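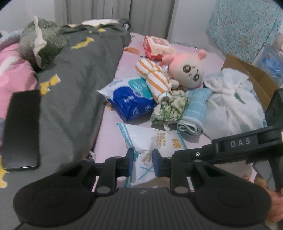
Grindance: A Segmenter for Hand-Held Gripper Demonstrations

Final project report, Robot Software Lab

1. What we set out to do

The original proposal promised a policy that would tidy a bedroom. The proposal was written in the first week, when we were young. What we delivered is Grindance, a tool that takes long recordings from a hand-held gripper and cuts them into pieces a policy could learn from. The policy is now in the section called Future Work, where it has plenty of company.

The problem is easy to state. A person walks up to a messy bed with the gripper, picks something up, puts it somewhere else, scratches their nose, and picks up the next thing. The recorder saves all of it as a single stream of video, gripper width and estimated hand pose. To train on it, you need to know where each pick begins and ends, and you need to drop the nose. The lab's existing method was for a student to sit and mark the boundaries in a video player. We did this for two sessions and became very motivated to write software.

2. Data

We used 100 recordings made in shared housing and in the lab's mock bedroom. Beds were the most common setting, and the things on them were what people leave on beds: plush toys, rolled towels, wet wipes, snack packages, blankets, phones. After cutting, the set came to 1,000 segments, of which we held out a fifth for testing. The split was made by recording, so that the same rumpled comforter could not appear on both sides. Our first split was made by segment and gave us wonderful results for most of November.

Soft packages turned out to be the hardest class. A stuffed toy gives the fingertips something to squeeze and the width signal settles at a clear value. A flat plastic package folds up to almost nothing, and to the width signal a successful pick looks the same as closing on air.

3. System

Grindance has three stages, which run in order and communicate through files on disk. We considered a message bus. We also considered graduating.

3.1 Pose cleanup. The pose track comes from visual-inertial odometry and is good until the camera gets close to a large plain surface. A bedsheet is a large plain surface. When the fingertips drop toward the sheet, most of the view is one color, the feature count collapses, and the estimated hand slides gently off the bed and into the wall. We detect this by watching the number of tracked features and the disagreement between the camera and the inertial sensor. Short dropouts are bridged with the inertial data and smoothed backward from the point where tracking returns. Anything longer than 2 seconds is marked as bad and thrown out. We tried to rescue the longer ones, and there is a branch in the repository with the results. Please do not merge it.

3.2 Boundary proposals. A small state machine reads gripper width and hand speed and proposes cut points. It has four states: travel, approach, hold and release. Thresholds are set per recording from the lower part of the speed distribution, as our operators moved at very different paces and one of them appeared to be late for something in every session. A proposal needs a slow stretch, a change in width, and then motion away from the contact point. This simple stage does most of the work, a fact we found slightly insulting after a month on the next one.

3.3 Grasp check. Each proposed hold is passed to a classifier that looks at image crops between the fingertips just after closing and again after the lift. It answers one question: is there something in there? The backbone is frozen and only the head is trained, mainly because of our compute budget, which was a desktop under a table. Adding the second crop helped with thin packages, where a single view of a fingertip and a bit of shiny plastic could mean anything.

4. Planner hookup

To check that the segments were usable for more than charts, we replayed a handful on the lab's arm through Canmont, the department's motion planning wrapper. Canmont expects poses in the robot base frame, in meters. Our files were in the camera frame, in meters, with a quaternion order that we had documented correctly and implemented the other way around. The arm's first replay was a confident grasp of a point well above the table, upside down. After the fix, replayed paths followed the recorded ones closely enough that we stopped keeping a hand on the stop button, though we kept it nearby.

Human wrists also do things that the arm cannot. Canmont rejected many segments for joint limits, usually where the operator had reached over a box or around a pile instead of walking to the other side of the bed. We log these with the reason for rejection and leave them in the set, with a flag.

5. Results

On the held-out recordings, 78 percent of segments had both boundaries close enough to the hand labels to be used without editing. The baseline, a fixed threshold on gripper width, did noticeably worse and was fooled by anyone who fidgeted with the trigger. We fidget a lot.

The failures fall into a few groups. Regrasps are the largest: the operator closes, dislikes it, opens a little and closes again, and Grindance reports two picks. We are not sure it is wrong. Our own labels disagreed on these, and we settled the disputes by whoever had to leave for class first. Cloth is next. When a towel is picked up by one corner, the rest stays on the bed for a while, and the grasp check gets a crop full of fabric whether the grasp is good or not. The remainder are pose dropouts that slipped past stage one.

6. Tooling

The review interface is called Sakai and runs in a browser. It shows the video, the width trace and the proposed cuts, and lets you drag the cuts around. Every key is remappable, which took longer than the classifier. Undo works across files. Autosave was added in December, on the morning after we learned why people add autosave.

Installation is through a setup script tested on Drokum, our lab server, and on the desktop under the table. On anything else, read the script first.

7. Future work

Merge regrasps using the object crop instead of timing alone. Replace the per-recording thresholds with something that adapts within a session, as people slow down when they get tired. Feed the joint limit rejections back to operators while they are still holding the gripper. Fix the quaternion order in the documentation, which now describes the old code. Train the policy. Tidy the bedroom.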